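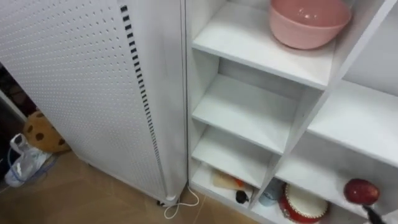

Notes by Noura Haddad, with lab material from Esko Kauppinen
Robot Manipulation, Unit 3: Choosing a head camera and a gripper for shelf work
Updated September

Read these notes before the lab. Bring the printed score sheet and your controller login.

3.1 What the unit covers

Last unit you drove the arm over an open table. Shelves are harder. The arm has to enter a compartment from the front, the boards above and beside the target limit how the wrist can turn, and the head camera looks down from above at an angle, so part of the target is often hidden. In this unit you try two grippers and two camera settings on the same kind of shelf and write down what you find.

The picture at the top of these notes is a head view of a white cubby unit. Use it for the planning exercise in 3.4.

3.2 Head camera

A head camera gives you the layout. From one view you can tell which compartments are free and where the dividers run. It does poorly at two things.

First, occlusion. The light blue cup in the lower compartments is partly behind a vertical divider. A detector may still label it a cup, but the box it draws will cover only the curved side and rim that show. If you take the center of that box as your grasp point, you will aim off to one side of the true center. Fit a circle to the visible rim instead, or move the head and look again.

Second, the edge of the view. The toy drum shows its white drumhead and part of its red body, and the rest is below the image. The pink bowl on the upper shelf has the opposite problem, with its rim lost at the top. Do not plan a grasp on an object that touches the image border. Tilt the head first. The planner will accept a partial point cloud without any warning, and several groups have lost time to this.

White boards under bright, even light also give a stereo matcher little to work with. Expect holes in the depth map on the flat shelf surfaces. A panel with a dotted pattern, like the perforated one to the left of the shelves, has plenty of texture, but the dots repeat and the matcher can lock on to the wrong one. Check both kinds of surface in the depth viewer before you trust either.

3.3 The two grippers

Drarex parallel jaw. Two flat fingers with rubber pads. Good on handles, sticks and thin walls. It needs clearance on both sides of the object for the fingers, and it tends to push round things away if it closes off center.

Moncrieff soft three-finger. Air driven. It wraps round objects well and forgives a small error in position. It is wider when open, so it is the first to hit a divider, and it is slower to close.

Both mount on the same wrist plate. Change the tool setting in the Lunix controller every time you swap. If you forget, the controller uses the old finger length and the tip will be in the wrong place.

3.4 Planning exercise (on paper)

Work from the picture. For each object below, write which gripper you would try first, the direction of approach, and whether you need another view.

Pink bowl, upper shelf
Light blue cup
Red and white toy drum
Shiny red round object with the dark handle
Small black object, lower left

A note on the red one. It looks like a maraca or rattle, but treat that as a guess. If the ball and the handle are one piece, the jaw on the handle is a fair choice, although the weight will hang to one side. Say in your answer what you would do if the two parts turned out to be separate.

For the small black object, think about what lies behind it before you choose an approach.

Last, mark one empty shelf where you could set an object down, and say why you picked it.

3.5 In the lab

Run 3 attempts per object with each gripper. Set the camera exposure to 2000 microseconds for the first pass, then repeat with auto exposure. Log failed attempts too, and give the stage: approach, close, lift or place. Keep cables and bags out of the base path before you start driving.

Send questions on the controller to Kenneth MacLeish. Score sheets go in the tray outside room 2808 by noon on Saturday.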